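Chapter 7
Moving an Object from Bin to Tray

In the preceding chapters, students wrote single motions and tested them one at a time. This chapter joins those motions into a complete task. Each team will program the left arm of the two-arm workcell to take a small part out of the bin, carry it to the tray, and release it there. All of the work is done in the Vavov simulator, and no team should move to the laboratory before its program has been approved by the instructor.

The task was first set by Alcides Tamayo for the robotics club at the Bermúdez school, and it has changed little from that time. It looks simple. Most teams find that the approach to the bin takes more effort than all the other motions together - the walls leave little room for the fingers, and a path that is safe above the table may not be safe below the rim.
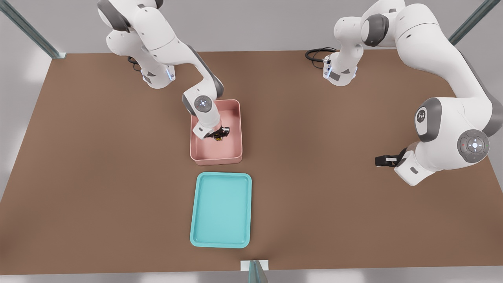
A program for this task is built from waypoints. A waypoint is a saved position of the arm, together with the state of the gripper at that position. Teams should save one waypoint well above the bin, one at the grasp, and a third above the bin again before any sideways motion begins. The same pattern is then repeated at the tray. The right arm is given no motion in this chapter and should be left in its starting position until Chapter 8.

Speed is limited to 60 percent for all trials. A run in which the gripper touches a wall of the bin is recorded as a failed run, even if the part is delivered. Results are entered in the team log, with the name of the student who wrote the program and the name of the student who checked it.

Daniyal Durrani, who prepared the exercises for this edition, advises teams to save the program under a new name after every change. The lowering motion at the tray should be written last and tested alone.
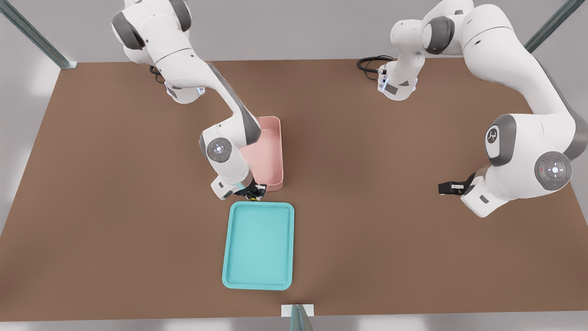
7.1 Terms Used in This Chapter

Approach point: the waypoint directly above a grasp or a release.

Clearance: the smallest distance between the gripper and any other object during a motion.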